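Getting scuff marks off a white matte wall next to a desk?

Posted by Bushra Gilani, Mostelside

Hello all! My desk sits close to a plain white wall in our spare room, and over the past year the paint has picked up faint smudges and a little dark streak. It's a matte finish, so I'm nervous about rubbing a shiny patch into it – I did exactly that in our old place in Doltthorpe and had to look at it for 2 years.
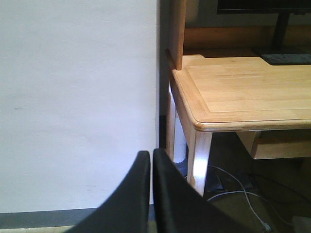
The desk is varnished wood and a real beast to move, so I'd love to clean around it if I can. What do you all use?

Katsuhiko Kuroda
Hi Bushra, I feel your pain! Start dry with a clean white eraser, very lightly, and see how much lifts. For the rest, use a soft cloth with warm water and one drop of dish soap, wrung out until it's barely damp. Dab, then blot with a dry towel. Try it down low by the baseboard first. And do lay an old towel over the desktop – drips sit along any raised edge and dull the varnish (ask me how I know).

Su
just paint it, a small can was 33 dollars at my store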